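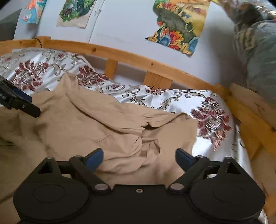 Malachy Ó Riain wanted to know why we spend a whole session on bedspreads when everybody already sleeps under one. Fair enough! My answer was that most of us sleep under one without ever looking at how the pattern is built, and patterned bedding is a wonderful place to learn to look.

Household Textiles, Unit 3: Damask, satin and the big flower

Read these notes before the practical and bring a piece of bedding from home, as large or small as you like. A pillowcase is plenty.

Two words that get mixed up

Satin is a weave. The threads float over several others before they tuck under, so the surface is smooth and catches the light. You can weave it in silk, polyester, cotton or a blend, and the fiber changes the price and the feel a great deal. Please don't write "made of satin" in your reports and leave it there.

Damask started out as a weave too. In a true damask the figure and the background are woven with opposite faces of the same structure, so the leaves show against the ground even when everything is one color. Tilt it toward a window and the pattern swaps, dark for light. I never get tired of that.

These days "damask" is also used for the style of drawing, with its scrolling leaves and large formal flowers, and plenty of bedspreads have that drawing printed on a shiny cloth. The spread that opens this handout is one of those: grey and silver scrolls on white and pale silver, with maroon-red flowers over the top. It's a great one to learn from, as the quiet part and the loud part of the pattern are so easy to pull apart.

Finding the repeat

Pick one flower and find its twin. Measure from the same petal tip on each, once along the length and once across the width. Those 2 measurements are your repeat. Big motifs need room, and a flower that looks splendid in the middle of a double bed can look lost on a cushion (Cosmin Munteanu brought in a cushion with half a peony on it last September and we talked about it for most of the hour).

If you can't find a twin, look for a mirrored flower. If there isn't one of those either, you may have a placed design, drawn for that one size of cloth. Write down which you think it is.

Making the bed with a large pattern

Start from the middle. Fold the spread in half lengthwise, crease it lightly with your hand, lay the crease down the center of the mattress and open it out. Now stand at the foot and look at the flowers before you touch the sides. Shiny cloth slides, so smooth it with flat palms from the center outward and leave the corners for last.

Wrinkles show up much more on satin than on plain cotton. A cool iron on the wrong side, through a thin cloth, is the safe way to start, but read the care label first.

For the practical

Work in pairs. Each pair hands in one sheet with the weave, the fiber if the label gives it, the repeat in both directions, and a sketch of one motif. The sample box is on the shelf under number 1061. Horațiu Sandu has the hand lenses.

Reading: the Durimholm pattern booklet, section 3, on scrolling leaves.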